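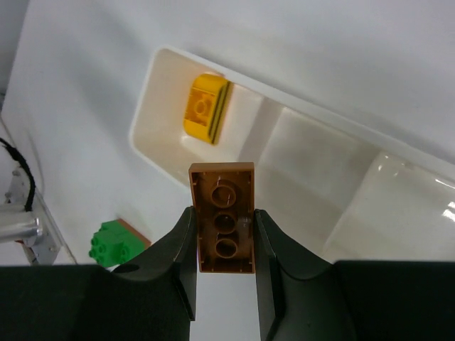

Comment les enfants de maternelle nomment-ils les pièces d'un jeu de construction dont ils ne connaissent pas le terme exact ? Ils recourent surtout à des mots généraux (« truc », « morceau », « carré »), puis, vers la fin de l'année scolaire, à des noms formés sur la fonction ou sur la taille.

Figure 3. Brique de construction brune, face inférieure creuse avec trois tubes alignés.

4.2. Les dénominations spontanées

Le corpus de Drerville comprend 3873 énoncés, produits par 104 enfants de quatre à six ans dans les deux écoles de la commune. Nous avons retenu pour cette section les 944 énoncés qui contiennent au moins un groupe nominal désignant une pièce. Les reprises immédiates de la parole de l'adulte sont exclues, selon le critère proposé par Baranauskienė dans le projet Postbridge.

La première observation concerne le déterminant. Les plus jeunes emploient de préférence le démonstratif, souvent accompagné d'un geste : « celui-là », « ce machin ». L'article indéfini apparaît quand l'enfant demande une pièce qui n'est pas encore sur la table - situation dans laquelle le geste ne suffit plus.

La deuxième observation porte sur l'adjectif. La couleur est mentionnée plus souvent que la forme, même lorsque toutes les pièces disponibles sont de la même couleur et que cette information est donc inutile pour l'interlocuteur. Ce résultat est conforme à celui que Dzintra Baranauskienė a obtenu à Kamolrat avec des enfants bilingues, mais l'écart est chez nous plus faible.

Enfin, les parties de la pièce reçoivent rarement un nom propre à elles. Les enfants disent « les ronds » pour les tubes intérieurs et « les boutons » pour les plots ; un seul enfant a dit « les cheminées ». La grille de codage Drelance ne prévoyait pas de catégorie pour ces emplois métaphoriques, et nous les avons classés avec les noms de forme. Ce choix est discutable et nous y revenons dans la section 5.1, à propos de l'accord entre les codeurs.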